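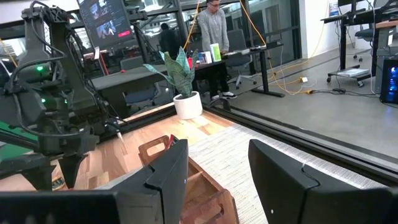

A wooden tray with slatted sides, beside a white woven mat.

Four hours in the dark with Ishbel Jardine

I've done some daft things for this magazine but sharing a thirty-year-old hatchback with a woman who eats pickled onions at two in the morning is near the top of the list. I'd do it again next week if she rang. She won't ring, as I was slow at the pit stops and I talk too much, but I'd do it!

The race was the Kaltitby Night Enduro, which runs every January at the old airfield circuit at Filedwood, starting at nine in the evening and finishing at three. Six hours, small cars only, nothing over 130 horsepower, and a lap that takes you down the main runway, round the back of the hangars and through a horrible bumpy left-hander called Kinnear. More on Kinnear in a minute.

Ishbel has been racing here since the days when the pit lane was a row of hay bales. She's sixty-one, she used to drive a milk tanker, and she prepares the car herself in a shed at home with the radio on. When I turned up in the afternoon she looked me over, handed me a pair of gloves and told me my seat insert was a folded yoga mat. (It was. It was also surprisingly comfy.)

We had forty minutes of practice in daylight and I spent most of it being overtaken. A car with so little power sounds like it ought to be easy, and on the runway it is, you just sit there with your foot flat and admire the view. Then you reach the corners and find out that every bit of speed you scrub off takes half a lap to get back. Ishbel's advice was to brake less. I asked how much less and she said, "Less than that." 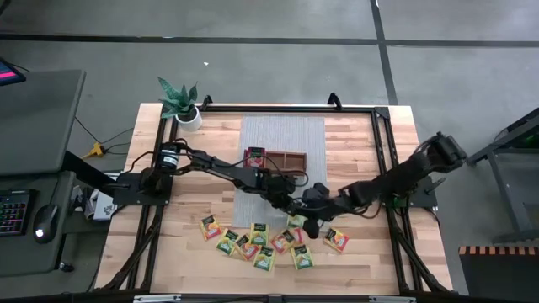
Into the dark

I took the second stint, a bit after eleven. There are no floodlights at Filedwood apart from the ones over the pits, so for most of the lap you've only got your own headlamps and whatever the car in front is showing you. For the first few laps I hated it. I couldn't find the braking boards, I couldn't find the kerbs, and at Kinnear I twice turned in so early that I bounced over the grass and heard something go bang under my feet.

Then somewhere before midnight I stopped looking for everything and it started to flow. You pick up odd little markers. There was a marshal with a green lantern on the outside of the hangar bend, and if I lifted when I drew level with him the car tucked in beautifully. I felt like a hero. I was still four seconds a lap off Ishbel, but I was a happy four seconds off.

The leaders were the Iltatden boys, three brothers in a matching pair of yellow cars, and they came past me so often I began to recognise their tail lights. One had a bulb out on the left. They were very polite about it, a quick flash and then gone, and one of them gave me a wave out of the window at what must have been eighty miles an hour.

Pit stops are the bit I'd underestimated. You have to be stationary for 6 minutes with the engine off, which sounds like ages until you're trying to get out of a harness with cold fingers while somebody else is trying to get in. On our first swap I left the radio lead plugged in and nearly garrotted myself. On the second I forgot to take my yoga mat out, and Ishbel did a whole stint with her chin practically on the steering wheel, swearing at me over the radio for the best part of an hour.

What it costs

People always want to know, so here goes. The car cost her £400, plus a good deal more for the cage, seat and belts, and you shouldn't skimp on those. Tyres last two events if you're gentle. You'll want a proper licence, a warm hat, decent lamps and a friend who'll stand on the pit wall with a board and not wander off for chips. Ours wandered off for chips. We came in a lap late and very nearly ran out of petrol on the runway.

Ishbel did the last stint, obviously. It had started to sleet by then and half the field was tiptoeing, and she just kept coming round, lap after lap, the same sound at the same spot. We'd been nineteenth when I climbed out. She brought it home eleventh, parked it next to the trailer, and asked me whether there were any onions left.

Entries for the summer race open in March, and it's run in daylight, so she says it doesn't count.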